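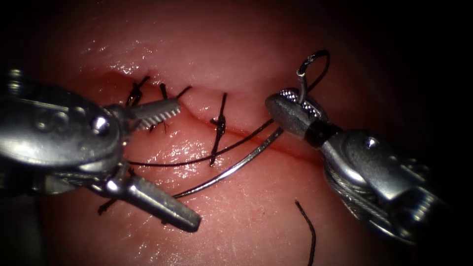

読了時間：7分

Promiseの同時実行数の制限について、Zutbridgeの取り込み処理を直したときのメモを連投する。言語はJavaScript、実行環境はNode 8。async/awaitの文法は知っている前提。

出発点のコードは次の形だった。

const results = await Promise.all(ids.map(id => fetchRecord(id)));

idsは配列、fetchRecordは社内API(Bassey)を一回叩いてPromiseを返す関数。一度に渡されるidsは最大500件。

まず前提の確認。Promise.allは何も「実行」しない。受け取ったPromiseが全部履行されるのを待つだけの関数で、リクエストが飛ぶのはその手前のmapの中。fetchRecord(id)を呼んだ時点で処理は始まっている。

従って「Promise.allに同時実行数のオプションを付けたい」という要望は成立しない。渡された時点で全部走り出している。制限をかけるなら、関数を呼ぶ前の段階に手を入れる必要がある。

3月の障害では、453件を渡したバッチで65件が接続エラーになった。Bassey側の受け口がソケットを受けきれずに切っていた。アプリ側のログには1件分のエラーしか残っていなかった。

1件しか残らない理由はPromise.allの仕様。どれかひとつが拒否された時点で、全体がその理由で拒否される。残りの拒否は捨てられる。捨てられると言っても、Promise.allが内部でハンドラを付けているのでunhandledRejectionにもならない。静かに消える。

さらに、全体が拒否されても他のリクエストは止まらない。Promiseにキャンセルの仕組みはない。catchに入ってリトライを始めたとき、前回分の通信がまだ残っていることがある。今回の件数超過はこれで悪化していた。

では逐次にすればよいか。

for (const id of ids) {
 results.push(await fetchRecord(id));
}

正しく動くし、エラーの位置も分かる。所要時間は各リクエストの合計になる。夜間バッチで時間の余裕があるなら、この形で終わりにしてよいと思う。

よく見る間違いを先に挙げておく。

ids.forEach(async id => {
 await fetchRecord(id);
});

forEachはコールバックの戻り値を見ない。asyncを付けても待たない。全件が同時に走り、forEach自体は即座に戻る。逐次のつもりで書かれたこのコードがZutbridgeの別の場所に残っていた。

しかもこの場合、拒否を受け取る相手がどこにもいないのでunhandledRejectionになる。Node 8では警告が出るだけでプロセスは落ちない。終了コードも0のまま。監視が終了コードしか見ていなければ気付けない。

次の案は、配列を一定数ずつに切って塊ごとにPromise.allする方法。

for (let i = 0; i < ids.length; i += size) {
 const chunk = ids.slice(i, i + size);
 results.push(...await Promise.all(chunk.map(fetchRecord)));
}

同時実行数はsizeで抑えられる。

欠点は、塊の中でいちばん遅い1件を全員が待つこと。応答時間のばらつきが小さければ問題にならない。Basseyは添付ファイル付きのレコードだけ極端に遅いので、待ち時間の大半がこれだった。

ついでに書くと、chunk.map(fetchRecord)のように関数を直接渡すと、第2引数に添字、第3引数に配列が入る。fetchRecordが後から第2引数でオプションを受け取るようになると壊れる。parseIntをmapに渡したときと同じ事故。id => fetchRecord(id)と書く方を勧める。

最終的に採用したのはワーカー方式。決まった数のasync関数を起動し、それぞれが共有の添字を進めながら次の仕事を取る。

async function mapLimit(items, limit, fn) {
 const results = new Array(items.length);
 let next = 0;
 async function worker() {
 while (next < items.length) {
 const i = next++;
 results[i] = await fn(items[i], i);
 }
 }
 const n = Math.min(limit, items.length);
 await Promise.all(Array.from({ length: n }, worker));
 return results;
}

共有変数nextにロックが要らないのは、条件の判定からnext++までの間にawaitがないため。JavaScriptのコードは途中で割り込まれない。制御が他へ移るのはawaitの箇所に限られる。

逆に、判定とnext++の間にawaitを一行足すと壊れる。例えばループの先頭に「少し待つ」処理を入れる場合、whileの条件を抜けた複数のワーカーが待機し、起きたときには残りがない。結果、items[i]がundefinedのままfnに渡る。待機を入れるならfnの中か、代入の後にする。

結果をpushせずresults[i]に入れているのは順序を保つため。完了順は入力順と一致しない。呼び出し側がidsとresultsを添字で対応させているなら、pushに変えた瞬間にデータが入れ替わる。型は合っているのでテストをすり抜けやすい。

limitが0だとワーカーが起動せず、空きだらけの配列が正常終了で返る。設定値を外から読むなら入口で弾くこと。

if (!(limit >= 1)) throw new RangeError('limit');

この書き方ならNaNとundefinedも落ちる。limit < 1と書くとどちらも素通りする。

asyncの関数内でthrowしているので、同期例外にはならず拒否として返る。呼び出し側がawaitを忘れていると、ここでも静かに消える。eslintのルールで全部は拾えない。

エラーの扱い。上のmapLimitは、あるワーカーでfnが拒否されると全体が拒否される。ただし他のワーカーは最後まで仕事を取り続ける。Promise.allが止めてくれるわけではないので、これも明示的に書く。

止めたい場合はフラグをひとつ持つ。

let failed = false;
...
while (!failed && next < items.length) {
 const i = next++;
 try { results[i] = await fn(items[i], i); }
 catch (e) { failed = true; throw e; }
}

新しい仕事は取らなくなる。実行中のものは完走する。

Zutbridgeでは止めない方を選んだ。1件の失敗で残りを諦める理由が業務上ない。この場合はfnの側で拒否を値に変換する。

const settle = fn => async (...args) => {
 try { return { ok: true, value: await fn(...args) }; }
 catch (error) { return { ok: false, error }; }
};

return awaitのawaitは省けない。上の例ではオブジェクトの中なので省くと値がPromiseになってすぐ気付くが、try { return fn(x); } の形だと拒否がcatchを通らずに外へ出る。「冗長なawaitを削除」という整理のコミットで一度壊している。

呼び出し側はこうなる。

const rs = await mapLimit(ids, 22, settle(fetchRecord));
const failedIds = ids.filter((_, i) => !rs[i].ok);

settleは添字も引き渡すので、fetchRecordが第2引数を見る関数ならここで包む必要がある。さっき自分で書いた注意に自分で引っかかる場所。

22という値はBassey側の受け口の上限から、常時接続の監視と管理画面の分を引いたもの。計測で決めた最適値ではない。他所の環境にそのまま持っていく意味はない。

プロセスを複数立てる場合、この制限はプロセスごとに効く。2つ立てれば合計は倍になる。全体で抑えたいなら外部のキューかプロキシ側の仕事で、関数ひとつの守備範囲を超える。

リトライはmapLimitの中に入れなかった。失敗したidだけを集めて、もう一度mapLimitに渡す。settleで包んであれば初回分が全部片付いてから次に進むので、前回分の通信と重なることがない。障害のときの二重リクエストはこれで消えた。

ただしタイムアウトをPromise.raceで実装している場合は別。raceで負けた側の通信は生きている。mapLimitから見れば終わった仕事なので次を取りに行き、実際の接続数はlimitを超える。

タイムアウトはrequestオブジェクトのabort()まで呼ぶこと。Nodeのhttpならreq.setTimeoutのコールバックでreq.abort()。setTimeoutだけでは接続は切れない。イベントが発火するだけ。

http.AgentのmaxSocketsで抑える案も検討した。接続数は確かに抑えられる。待ち行列がAgentの中に溜まり、リクエストのオブジェクトは全件分が先に作られる。本文の大きいPOSTではメモリに効く。両方設定しておくのが無難。

ライブラリの話。チームでは以前からTakeroを使っていて、キューの優先度や一時停止が必要なところは今もそのまま。今回は依存を増やしたくないパッケージだったので自前で書いた。機能が要るならライブラリを使えばよい。

テストは、完了のタイミングを手で制御できるfnを渡して書く。setTimeoutで適当に遅らせるテストはCIで不安定になる。

const d = {};
d.promise = new Promise((res, rej) => { d.resolve = res; d.reject = rej; });

これを件数分用意し、好きな順でresolveする。

確認項目は、同時に走っている数がlimitを超えないこと、逆順に完了させても結果の順序が入力通りであること、空配列で空配列が返ること、fnが同期的にthrowしても拒否として出てくること。最後のはasync関数の中で呼んでいるので自然に満たされる。

未対応なのは入力が配列でない場合。EnelettiからはCSVをストリームで受けるので、全件を配列に載せてから渡している。イテレータを共有する形に書き換えれば同期のジェネレータは扱える。非同期イテレータはNode 10を待つ。

反復子を共有する版。

const it = items.entries();
async function worker() {
 for (const [i, x] of it) results[i] = await fn(x, i);
}

短くなる。複数のfor...ofがひとつの反復子を分け合うので、見慣れないと読みにくい。加えて、ここでthrowするとジェネレータの場合はreturn()が呼ばれて反復子が閉じ、他のワーカーも次で止まる。配列のentries()にはreturnがないので止まらない。

この差が嫌で添字版にした。以上。コードの修正が入ったらこの下に繋げる。

追記(2018年5月4日)：limitに小数を渡したときの挙動を聞かれた。Array.fromのlengthは整数に切り捨てられるので、2.5なら2で動く。文字列の'3'もMath.minで数値になるので通る。設定ファイル由来の値なら入口でNumber.isIntegerを見た方が早い。

コメント

mochi_dev
forEachにasyncを渡しているコード、手元でgrepしたら普通に出てきました。うちはテスト用のデータ投入だけだったので実害なし。

Lauri Keskinen
イテレータ版のreturn()の件、知りませんでした。ジェネレータでfinallyを書いている場合は、最初の失敗の時点で、他のワーカーが実行中でもfinallyが走るという理解で合っていますか。

投稿者
合っています。finallyでファイルを閉じているなら、実行中のfnがまだそのファイルを読んでいないか確認が必要です。

k_sato_js
settleの戻り値、okで分けるより最初から成功と失敗の配列に分けて返す方が使いやすくないですか？

投稿者
添字の対応を残したいのでこの形にしています。idを結果に含めるなら分けても構いません。

nullpo22
塊ごとのPromise.allで困っていないので当面そのままにします。raceのタイムアウトだけ直しました。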